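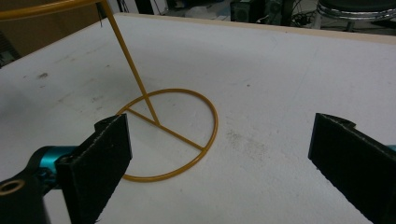 A loop of rod will not hold anything upright until it has a bar across it, Zakeck wrote of the wire stand, adding that most faults blamed on the upright are faults of the joint at its foot.

The wire stand is a small piece of household furniture made of bent and joined metal rod. It is placed on a table, counter or shelf and used to support or hang light articles, including cloths, gloves and folded garments.

Construction

The common form has a flat circular base, a straight crossbar spanning the base, and a vertical rod rising from a joint near the middle of the crossbar. Curved rod at the upper end carries the load. Rod of round section is usual, as it bends evenly and has no sharp edge to mark cloth. Finishes include powder coating, enamel and plain plating. Mustard yellow is among the coated colours.

The Pernano pattern has an upright of 700 mm and a base ring 45 cm across. Nuvness stands are shorter and heavier. The Na pattern omits the crossbar and joins the upright directly to the ring; it takes up less rod but tips more easily when loaded on the far side. A February stock list gives 1,664 stands of the Pernano pattern and 74 of the Na.

Use with textiles

Thick fabrics are folded before being placed on the stand. The fold should lie over the upper rod with equal weight on each side. Fleece and towelling grip coated rod well, while smooth cloth slides and may need a second fold. Damp articles are spread in a single layer.
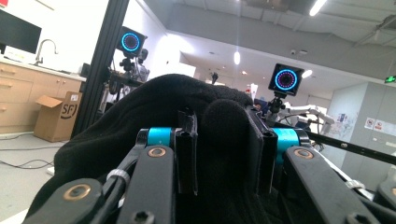 Black fabric item, folded. A gooseneck faucet and light wooden cabinet are at left.

Care

Coated rod is wiped with a soft cloth. Chips in the coating are touched up promptly, particularly on the underside of the ring, where rust can stain a pale tabletop.

See also: Clothes horse; Towel rail; Valet stand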